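Re: [clundden-anglers] Entry numbers for the Iswood tournament

On the entry count, the two late boats from Okham are now in, so the total for the Iswood tournament is 43. I have updated the sheet and sent it to the harbor office. They need it before they assign slips.

> Last year the list said one thing and the dock said another. Can
> somebody confirm how many boats are paid up, and whether the minimum
> weight for tuna is changing? I heard two different answers at the
> ramp. Also, is the Pillai fuel dock opening early again?

The tuna minimum stays where it was. What changed is the release rule for billfish. A released fish needs video showing the leader touched and the fish swimming off, with the day's code card in view at the start. Photos alone will not score. If your phone dies, borrow one from another boat by radio before you release, and tell the scorer whose phone it was.
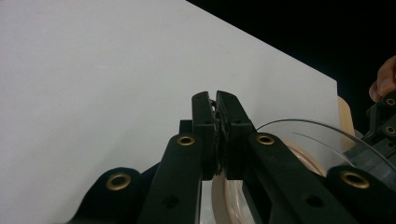
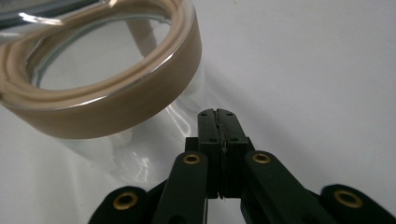 Clundden Anglers List, Vol. 2, No. 2

The Pillai fuel dock will open at 4:30 a.m. on both fishing days. Cash or card, and they would like boats to fuel the evening before if they can. The line backed up past the breakwater last April and several teams missed the start.

Lines in is at 7 a.m. and lines out at 3 p.m. You have to be inside the harbor mouth by 5 p.m. to weigh. If you are running late with a fish aboard, call it in on the committee channel before 5. Calling it in does not extend the deadline, but it does keep the scale crew from packing up while you are in sight of the light.

> What about swapping a crew member after the captains' meeting?

Allowed once per boat, up to 8 p.m. the night before. The new person has to sign the waiver in person. A text from the captain is not enough. We had a prize held up over this and it took until summer to sort out.

Payouts are the same split as before, with the side pots kept separate. Teams that want in on the side pots need to say so at registration, not at the dock in the morning.

The Iswood ramp is closed to trailers over the tournament, so launch at Okham and run around. Parking there is free with the entry tag on the dash.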